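Chapter 2
Sorting, or How a Pile Becomes a Group

I learned to sort at my grandmother's kitchen table, with a coffee can of buttons and an egg carton. She never told me what the rule was. I put the big ones in one cup and the shiny ones in another, got stuck on a big shiny one, and burst into tears. I've been interested in sorting ever since!

If you teach small children (or plan to), you'll spend a lot of your day around this activity whether you put it on the schedule or not. Kids sort at snack, they sort at cleanup, they sort the gravel in their pockets. So in this chapter I want to slow down and look at what's going on when a child decides that one thing goes with another. We'll start with color, which is where most of us start, and I'll argue a bit later on that we stay there too long.

Toy bricks are my favorite material for a first lesson. They're tough, they're cheap at yard sales, and a child can grab one without looking. You need a couple of open bins and a handful of bricks in two colors.

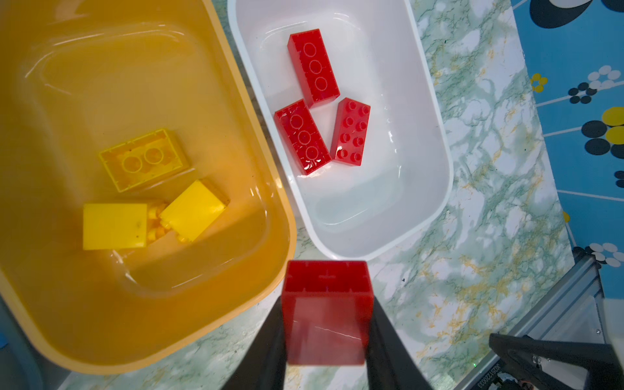

Figure 2.1. Yellow bricks in the yellow bin, red bricks in the white one.

Did you catch the thing about the bins? A yellow bin for yellow bricks is a hint. The child can match brick to bin and never think about the other bricks at all. A white bin gives no such help with the red ones, so the child has to look inside and say, okay, this is where the red ones live. Those are two different jobs, and I mixed them up for years. My friend Trinidad Manzano, who taught the room next to mine, finally pointed it out during a May open house while I was busy bragging to a parent.

Try both ways with your own group. Put out the matching bin first and let everyone feel good about it. After 20 minutes or so of play (or the next morning, if they've drifted off to the water table), swap in a bin that matches nothing. Some kids won't blink. Others will carry a brick back and forth, looking for a bin that agrees with it.
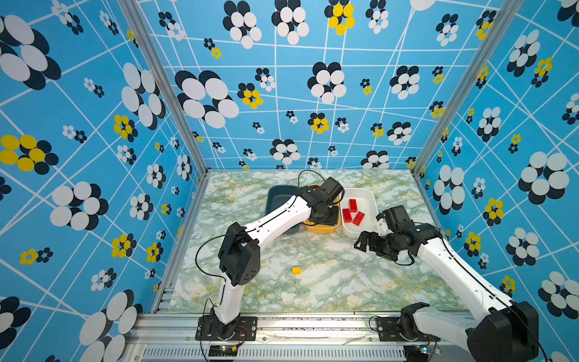 Where you put the bins matters as much as what color they are. I used to scatter mine all over the table, thinking it would get the kids moving, and it mostly got them bumping elbows. Now I line up three side by side near the back, dark gray, mustard yellow and white in the figure, and keep the front clear for hands. The third bin also opens up a new question: what goes in the extra one? Milagros Nieto asks her class exactly that and then waits. One year she got "the ones that are tired."

Which brings me to rules that belong to the child. Write down what they say, word for word, before you suggest anything. We'll use those notes in Section 2.1.

Words to watch for in this chapter: attribute, match, set, leftover.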